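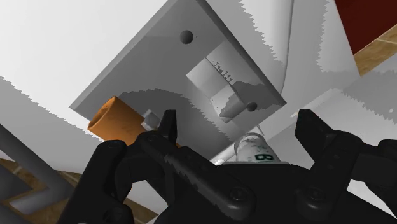
Droltura cell, Stestthorpe: progress report to the Quintanilla fund
Oct 23, 2023

Hello all, and sorry this one is on the long side. Last time you got half a page from me and then (quite rightly) a string of questions, so I've tried to put everything in.

The big thing is that the gripper work is nearly done. When I wrote in February the two fingers weren't closing evenly, the left one always getting there a touch before the right, and I'd been blaming the linkage. I was wrong about that. I took the whole hand off the wrist, cleaned the joints, put it back together and it did precisely the same thing again. The fault was in the settings all along – the closed position had been saved with something still between the fingertips, so every move after that started from a bad zero. I've redone it with nothing in the jaws and written the steps on a card that lives inside the cabinet door.

While the hand was off I went over the screws in the palm as well. A couple of them took a bit more turning than I'd have liked, so they've had fresh thread lock and a paint mark across the head, and now anyone walking past can tell if one has moved.

Next, the simulation. You paid for the Takholm licence, so you'll want to know whether we use it, and yes, we do, nearly every day! All the new reaches get tried there first. The awkward one is still the flat plate with the recess and the small sliding piece in it. It sits at a slant, and the gripper has to come up from underneath with its fingers wide open, with an orange cylinder lying under one end and a white bottle marked 8 poking up between the fingers. We leave that clutter in on purpose. If the arm can find its way to the plate with all that about, I'm much happier letting it loose on the real bench.

The shadows in the simulator do still come out jagged, in broad steps across the background and as fine teeth over the parts in the recess. I spent most of an afternoon on this and got nowhere. It doesn't hurt the reach planning at all, but it would matter if we ever trained the camera on those pictures, so please don't let anyone promise that yet.

Some figures, as you asked for them. Since the new zero went in we've run 1,438 simulated reaches and 725 on the real cell. We had 6 stoppages on the real one. Four were the cable catching behind the wrist, which I've now cured with a longer loop and a softer clip. The other two I can't explain. Both came first thing in the morning, so I've started running a slow warm-up before any proper work and I'm keeping a log. Too early to say if it's helping.

Looking after the cell has settled into a habit. Fingertips get wiped at the end of each day, joints get checked for play once a week, and the zero is checked after any bump, however small. I'd like to add a spare pair of fingertips to the shelf, as we've only got the ones on the machine and a worn tip would stop us dead while we waited for the post.

Money: we're a little under on parts and over on my hours, mostly because of the hand coming off when it needn't have. I'd like to move the parts leftover across to cover the spare tips, if that's all right with you. A yes by email is fine.

Still to do before the next report: finish the plate reach on the real bench, get to the bottom of the morning stoppages, and replace the cabinet fan, which has begun to rattle.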